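Workshop notebook -- washroom fixtures bench
Porkthorpe site, October
Entry kept by Eldana Fikre

Purpose of entry

To record the cleaning and care trial on the small vanity sink in the Porkthorpe washroom, and to set down the wording we intend to put forward for the Clullorano care sheet. Colleagues taking over the work should read this entry together with the September pages, which cover the tap fitting and the resealing of the wall joint.

Background

The Clullorano care sheet in its present form gives one paragraph to the sink. It directs the user to "wipe regularly with a soft cloth and mild cleaner" and says nothing further. Michalski have asked for something more useful, having received 203 enquiries through their service desk in which the word "ring" or "mark" appears. I have read a portion of these. Most concern the strip of rim behind the tap, where water sits after hands are washed and dries to a grey line. Several concern the corner of the basin. Very few concern the front lip, which people evidently wipe without being told.

It was agreed that the trial would concentrate on the back rim and that the front would be treated as the reference area.

Materials

Blue cloths, from the general cupboard. These had been laundered without fabric softener. Softener leaves a film and must not be used on any cloth intended for this work.
Mild dish liquid, diluted in a jug of warm water.
White vinegar, diluted one part to four with water.
Kurano cream cleaner, from the open bottle, no. 756 in the stores book.
Old toothbrush, soft.
Masking tape for marking out the test areas, removed before any photograph.

No abrasive pads were used at any stage. The green pads on the lower shelf are for the utility tub and should stay there. I found one in the washroom tray again and have returned it.

Preparation of the surface

Tap water was applied to the back rim with a pipette and left to dry overnight, five times over. By the last application the line was easily felt with a fingernail on the left side and rather less so on the right. I attribute the difference to the slight fall of the rim, which was noted when the unit was mounted and has not been corrected. A spirit level should be put across it before the next trial.

Procedure

1. The loose dust was taken off with a dry cloth. This step is left out of most household instructions and ought to go in. Dust wetted on a white rim turns to paste and is then pushed into the joint at the wall.

2. The dish liquid was applied to the left third of the back rim, the vinegar to the middle third behind the tap, and the Kurano cream to the right third. Each was given three minutes.

3. The vinegar was kept off the tap. Where a few drops reached the base they were rinsed at once. The care sheet should state plainly that vinegar is not to be left standing on chrome.

4. The joint around the base of the tap was worked with the toothbrush, in small circles, with very little liquid. Too much simply floods the rim and runs forward into the basin.

5. The whole of the back rim was then wiped with a damp cloth, beginning at the back left and finishing at the right. The cloth should be bunched in the hand and pressed up against the rear edge of the rim. A flat, folded cloth rides over the line and misses it. 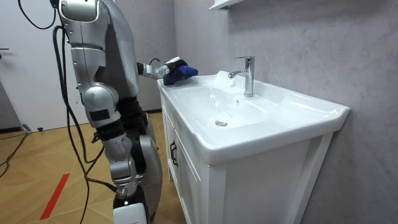 6. The basin was rinsed with warm water, working from the back to the front so that residue was carried down and not across.

7. All surfaces were dried with a fresh cloth, the tap last.

Observations

Dish liquid. Removed the greasy film entirely. The mineral line was fainter but could still be felt. A second application made no difference that I could detect.

Vinegar. Line gone after one application. The smell persisted until mid-afternoon with the door closed -- a minor objection, but one the service desk will certainly hear about.

Kurano cream. Line gone, with moderate effort. A white haze was left close to the wall and needed two further rinses. I would not recommend the cream for the back rim in so small a room, where it is awkward to get a rinsing cloth in behind the tap. It did very well on the bowl itself.

The marble-patterned wall behind the sink was kept out of the trial. Vinegar must not be used on it until we have the supplier's sheet in hand. I have requested this twice.

Proposed wording for the care sheet

"Wipe away loose dust with a dry cloth. Clean the rim and basin with mild dish liquid and warm water, using a soft cloth. Pay particular attention to the area behind the tap. Where a hard water line has formed, apply diluted white vinegar for three minutes, keeping it away from the tap and the wall, then rinse well and dry."

I had included a sentence on bunching the cloth. Michalski's reviewer struck it out as too detailed. I should like to see it restored, as it made more difference than the choice of cleaner on the left side.

Outstanding

Level across the back rim.
Supplier's sheet for the wall finish.
Repeat of the vinegar test at half strength, to see whether the smell can be reduced without losing the result.
Replacement toothbrush -- the present one is splayed.
Colour of cloths: stores propose changing from blue to white. I would ask that they not do so. Residue from the cream shows on blue and would be lost on white.

E.F.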